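Sepsis screening at the Endstead hospital group runs on a score calculated every 15 minutes from the chart. The pediatric version went live in January at the Mordale site, and the critical care nurse who led the rollout spent most of an afternoon going over the numbers.

"The adult rule doesn't transfer," she said. "A heart rate that would worry you in a 40-year-old is normal in a toddler with a fever. We had to set limits by age band, and then set them again."

The team tested the rule against 3,068 past admissions before any alert reached a bedside. It flagged 292 of them. Of those, 94 had a confirmed bloodstream infection.

"So two out of three alerts were something else," she said. "Dehydration, pain, a child who had been crying when the cuff went on. Whether that rate is acceptable depends on what the alert asks you to do."

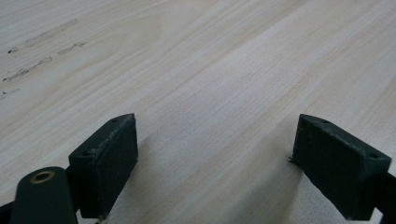

At Mordale it asks for a second set of vital signs and a lactate level. It does not order antibiotics. A physician makes that decision after an exam, and the chart records the time of each step.

She was asked about missed cases. "There were some, mostly infants under three months. They can be very sick with a normal temperature. For that group we kept the older practice, where any concern from the nurse or the parent goes straight to the doctor."

Lab turnaround has been the harder problem. Samples drawn at night went to the Bansal building by courier until a bedside analyzer was approved for the unit.

The group plans to review the limits again after 800 live alerts. "I expect the heart rate bands to move," she said. "The blood pressure ones I would leave alone."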